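How to write a short profile of a sports presenter (without sending everyone to sleep)

I've written a fair few of these now for the Skandside fan site, mostly people who read the football results or stand on a wet touchline with a microphone, and I still get messages asking how I put them together. So here's my method, such as it is!

Start with the job, and leave the birthday for later. I know the usual way is full name, date of birth, star sign, height, but your reader has come because they heard a voice on the telly last night and wondered who it belonged to. My piece on Nidia Restrepo opens with her calling the rowing at Clorkereck in thick fog, when she couldn't see a single boat. That line got more replies than the rest of the page put together.

Next, gather your dates before you write anything. I use a plain sheet of paper with years down the left side and jobs down the right, and I leave a gap wherever I'm not sure. With Pieter Sithole I had a gap of 2 years between local radio and his first cup final, and I very nearly papered over it with "he continued to work in broadcasting". I'm glad I didn't, as he'd been teaching geography the whole time (and loved it, by his own account).
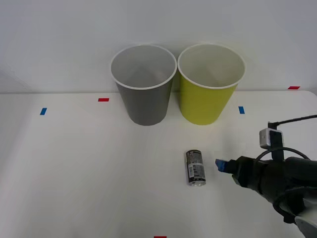 Then check every number twice. One page I found said Wian Gumede had covered 133 matches, another said 54, and both were sort of right. The smaller one was only the cup games. If you can't work out where a figure comes from, leave it out. The same goes for salaries and "net worth", which are nearly always one website copying another, so I don't bother with them at all.

Family is where I'm strictest. If a presenter talks about their children on air, I might give it a sentence. If they don't, I don't go digging through anybody's holiday snaps, and I'd ask you not to either.
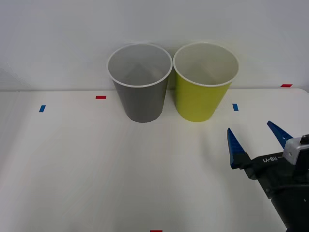 Quotes come next. Two good ones are plenty for a short piece. Listen to the recording yourself if you possibly can, and write down the programme and the month while you're at it. I once spent a whole evening hunting for something Rungnapa Ruangrit said about commentating on badminton, and it was in a November podcast I'd already played right through while doing the ironing.

For length, I aim for three or four screens on a phone. The longest thing I've ever put up was 1,689 words on Sizwe Joubert, and I've cut it back twice since. The whole section on his school cricket went, and I did sulk a bit.

Last job: read it out loud, in your best studio voice if you like. You'll hear it straight away when you've used "popular" in three sentences running, or started every paragraph with "He". Fix those, get the spelling of the names right (check the surname against the programme credits) and put it up. You can always add to it when they change channels.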